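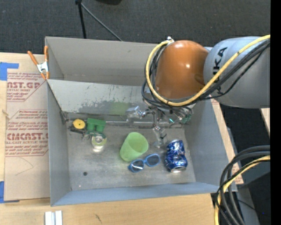
A multi-fingered gripper on a robot arm over a bin of mixed objects, including a plastic cup, a drinks can and sunglasses.

Uveck is a bin-picking kit for robot arms, sold by the firm Dahlgren of Stiltthorpe. It consists of a multi-fingered metal hand, a control box and a software licence, and is meant to be fitted to an arm the buyer already owns. The kit is used mainly in teaching laboratories and by small firms testing whether mixed goods can be sorted by machine.

History

Work on the hand was begun by Siv Moen and Valter Sjögren, who had earlier built a two-fingered gripper called Bonano for handling glass jars. Bonano sold poorly and was withdrawn. Parts of its control software were kept and appear in Uveck under the same menu names, including the "jar" setting, which now only limits closing force.

The first kits were sold to order. General sale was announced on Monday, May 27, 2019, and deliveries started that June. A second version, with thinner finger links and a stiffer wrist plate, replaced the first and is the one now on offer. Finger links from the two versions cannot be mixed.

Design

Each finger is driven separately and can close on an object from a different side, so that round and flat items can be held without changing tools. The links are bare metal in the standard kit. Rubber fingertip covers are sold as an extra and have to be glued on.

The hand weighs more than most two-fingered grippers, and small arms may need a lower speed limit once it is fitted. Its cables run outside the arm. The manual asks for enough slack at each joint to allow a full turn, and for the cables to be checked before each day's work.

No bin is supplied. The manual gives a drawing for an open-top box with sloping sides, which lets objects slide back towards the middle, and suggests a raised back panel where the arm reaches in from the side.

Software

The licence covers one control box. Users may pick objects by hand on a screen or leave the choice to the program, which tries the item it rates easiest first. A log is kept of every attempt and can be saved as a plain table. The log holds 1,000 attempts, after which the oldest entries are overwritten.

Reception

Ingvild Nyberg tested the second version for a trade newsletter using household items. Of 203 attempts, 53 failed, most of them with flat or folded objects lying against a wall of the bin. She found the hand steady once it had a grip but slow to let go, and criticised the cost of spare links. Hermenegildo Varela, who used the kit in a college course, praised the log but wrote that the glued fingertip covers came off in use.

See also

Bonano (gripper)
Bin picking
Robot end effector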